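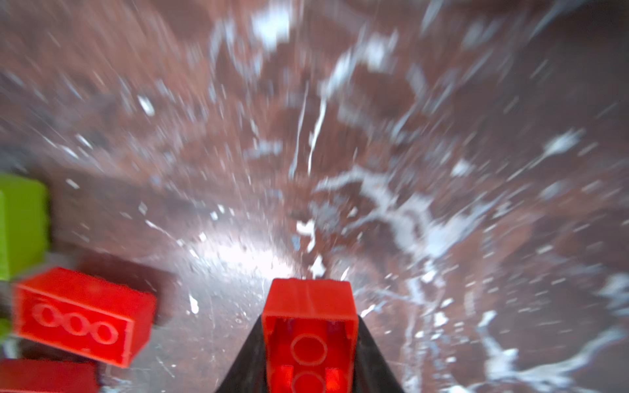 How do you get secondhand plastic building bricks clean without wrecking them?

Soak them in lukewarm water with a squirt of dish soap, swish them by hand, rinse, and let them air dry with the open side down. Keep the water under 104°F and skip the dishwasher.

Longer version of what I'm after. I picked up a mixed tub at a yard sale in April, mostly red and green, and it smells like somebody's basement. There are a lot of the big chunky ones and a smaller amount of regular size. Some have a sticky film and the insides are gray with dust, especially down around the tubes underneath. My son is 6 and wants to start building tonight. Do I have to do every brick with a toothbrush? And is bleach okay for the smell?
— solarporch

Kianoush Naseri
You don't have to brush every one. I clean donated bricks for a toy library and this is how I do it.

Pull out anything with stickers, printing, metal axles or electrical parts. Those get wiped with a damp cloth and nothing else. Take apart whatever is still stuck together, or the dirt stays in the joint.

Put the rest in a mesh laundry bag, not too full, and put the bag in a sink of lukewarm soapy water. Leave it for half an hour, then knead the bag for a minute or two. Drain and do it again if the water comes out gray. The second round is usually enough.

Only brush the ones that still look dirty. A soft toothbrush handles the studs. For the underside I use one of those small brushes sold for cleaning straws — it fits down between the tube and the wall, where the dust packs in.

For the smell, add a cup of white vinegar to the last soak, then rinse well. I would leave bleach out. It can discolor the plastic, and reds show it.

Drying takes longer than people expect. Shake each handful hard, spread the bricks on a towel open side down, and turn a fan on them. Overnight at least. If you put them back in a closed tub with water in the tubes, the basement smell comes back. So tonight is probably out, unless you dry a couple dozen by hand for him.

Prornon
what he said. for the sticky film I use a little rubbing alcohol on a cotton swab but try it on one you don't care about first

skastix144
I ran mine through the washing machine in a pillowcase, cold, delicate cycle, no spin. Came out fine except for some scuffs on the clear pieces. Tie the pillowcase shut with a real knot. Mine opened and I was picking one-stud pieces out of the door gasket for a week.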